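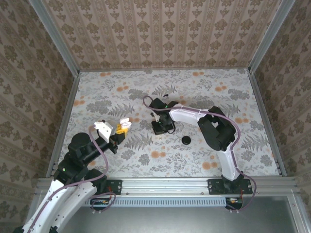
Sind Alfie Marsden und Ashley Kershaw noch verheiratet?

Laut der gemeinsamen Mitteilung vom März leben die beiden getrennt, geschieden sind sie bisher nicht. Den Stand halte ich im Startbeitrag aktuell, wenn etwas Neues kommt.

März, 21:14 Uhr
Thema eröffnet von Paulinchen_HB

Paulinchen_HB
Im Crabtree-Sammelthread geht das völlig unter, deshalb ein eigenes Thema. Für alle, die die Serie nicht verfolgen: Er spielt den jüngeren Tierarzt, sie war bis zum Ende der vorletzten Staffel die Wirtin. Kennengelernt haben sie sich beim Dreh, geheiratet wurde zwei Jahre später in Condov, wo auch die Außenaufnahmen entstehen. Die Ehe hat 10 Jahre gehalten. Keine Kinder zusammen, er hat eine Tochter aus der ersten Beziehung, die ist inzwischen 18.
In der Mitteilung steht nur, dass man sich "in Freundschaft" getrennt hat und keine weiteren Auskünfte gibt. Weiß jemand mehr, vor allem zum Zeitpunkt?

Moorhuhn77
Das war seit letztem Sommer absehbar. Bei der Premiere von Nokivo war sie allein, und im Abspann dankt sie allen möglichen Leuten, ihm aber nicht. Im Film davor stand er noch an erster Stelle.

grete.s
Danksagungen im Abspann werden oft Monate vorher eingereicht, und manche lassen die Familie ganz weg. Daraus würde ich gar nichts ableiten. Bei der Premiere hat er übrigens gedreht, das stand damals im Newsletter von Zondutari. Die haben in der Woche die Hochzeitsfolge produziert, da konnte er schlecht fehlen.

Moorhuhn77
Für einen Abend kommt man da weg, wenn man will. Andere aus dem Ensemble waren auch in der Premiere.

grete.s
Wer denn? Die Schwester und der Pfarrer, und beide kommen in der Hochzeitsfolge nicht vor.

Tobi aus Kiel
Kurze Zwischenfrage: Ist die Tochter die, die in der Weihnachtsfolge die Auszubildende in der Praxis gespielt hat? Sieht ihm ziemlich ähnlich.

Paulinchen_HB
Ja, das ist sie. War aber nur ein Gastauftritt. Sie hat danach in einem Interview gesagt, dass sie lieber hinter die Kamera will. Bitte ansonsten die Tochter hier rauslassen, sie ist keine öffentliche Person.

Wattwurm
Ich habe beide vor zwei Jahren beim Fantreffen in Condov gesehen. Da saßen sie nebeneinander am Autogrammtisch und haben sich die ganze Zeit unterhalten. Er hat ihr zwischendurch Tee geholt. Das wirkte auf mich überhaupt nicht wie ein Paar in der Krise. Kann natürlich trotzdem sein, zwei Jahre sind lang. Die Schlange war jedenfalls fürchterlich und am Ende gab es keine Karten mehr, nur noch Unterschriften auf Mitgebrachtes. Ich hatte nichts dabei außer dem Parkschein, der hängt jetzt im Flur.

Moorhuhn77
Dann erklär mir mal, warum sie aus der Serie ausgestiegen ist. Die Rolle lief gut, die Wirtin war in jeder Umfrage vorn. So etwas gibt man nicht auf, wenn zu Hause alles stimmt.

Wattwurm
Sie wollte Kino machen. Das hat sie beim Fantreffen auf der Bühne gesagt, lange vor dem Ausstieg. Nach 348 Folgen mit derselben Schürze kann ich das verstehen.

Halina_K
Zum Zeitpunkt: In der Herbstausgabe vom Fanmagazin gab es eine Homestory, da war nur er zu sehen, und im Text steht "sein Haus". In der älteren Homestory hieß es noch "das gemeinsame Haus". Kann Schlamperei der Redaktion sein. Die haben auch schon mal den Regisseur falsch geschrieben.

grete.s
Das Haus gehört meines Wissens keinem von beiden. Es ist gepachtet, der Vertrag läuft bis 2039, das hat er selbst in der Gartensendung erzählt. Er hat sich damals noch beschwert, dass er deshalb den alten Birnbaum nicht fällen darf. Wer da jetzt wohnt, hat keiner von ihnen öffentlich gesagt.

Tobi aus Kiel
Finde es ein bisschen unangenehm, hier Homestorys auszuwerten. Sie haben eine Mitteilung gemacht und um Ruhe gebeten.

Moorhuhn77
Wer Homestorys macht, muss damit leben, dass sie gelesen werden. Wir stehen ja nicht bei ihnen am Gartenzaun.

Tobi aus Kiel
Lesen ist das eine. Einer Frau zu unterstellen, sie hätte ihren Beruf wegen einer Ehekrise gewechselt, finde ich etwas anderes. Belegt ist davon nichts.

Paulinchen_HB
Bitte beim Thema bleiben und nicht gegenseitig angehen. Vermutungen sind erlaubt, aber schreibt dazu, dass es welche sind. Ich habe oben den Satz zum Abspann stehen lassen, weitere Spekulationen über Dritte lösche ich.
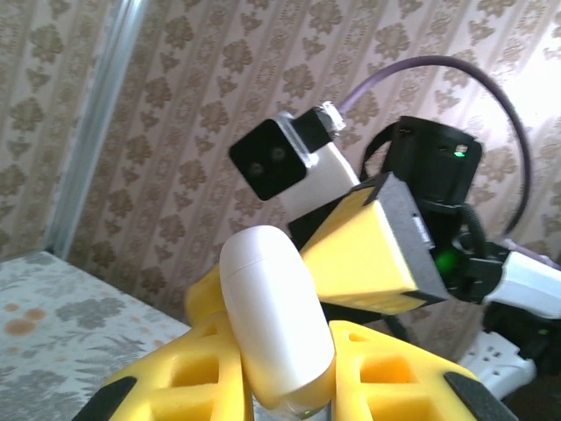
Abgetrennt: Kommt die Wirtin zurück?

Halina_K
Eigene Überschrift, damit es nicht wieder durcheinandergeht. Falls sie für das Finale zurückkommt, müssten die beiden ja zusammen vor der Kamera stehen. In der letzten Folge wurde ihr Name zweimal erwähnt, und die Gaststätte ist immer noch nicht verkauft. Für mich sieht das nach einer offenen Tür aus.

Wattwurm
Würde mich freuen, ich glaube aber nicht dran. Der Tierarzt ist inzwischen mit der Lehrerin zusammen und das haben sie mühsam über eine ganze Staffel aufgebaut. Vielleicht ein Anruf, bei dem man nur die Stimme hört.

grete.s
Die Stimme hatten wir schon beim Begräbnis des Bürgermeisters. Da hat man gemerkt, dass sie woanders aufgenommen wurde, das klang wie aus einer Telefonzelle.
Ich halte es für möglich. Beruflich gehen die zwei anscheinend normal miteinander um, er hat nach der Mitteilung noch ihren neuen Film empfohlen.

Moorhuhn77
Empfohlen hat den die Agentur. Die haben beide dieselbe.

grete.s
Auf seinem eigenen Profil, mit Tippfehler. Das war keine Agentur.

Moorhuhn77
Gut, den Tippfehler lasse ich gelten. Beim Rest bleibe ich bei meiner Meinung.

Tobi aus Kiel
Wann läuft das Finale eigentlich? In meiner Programmzeitschrift steht nur "Wiederholung".

Paulinchen_HB
Termin ist noch nicht raus. Ich trage ihn im Sendeplan-Thema nach.

Ähnliche Themen
Crabtree: Sammelthread zur aktuellen Staffel
Fantreffen in Condov, wer fährt mit?
Nokivo: eure Meinung zum Ende (Spoiler)
Welche Musik läuft in der Weihnachtsfolge?
Zondutari-Newsletter kommt nicht an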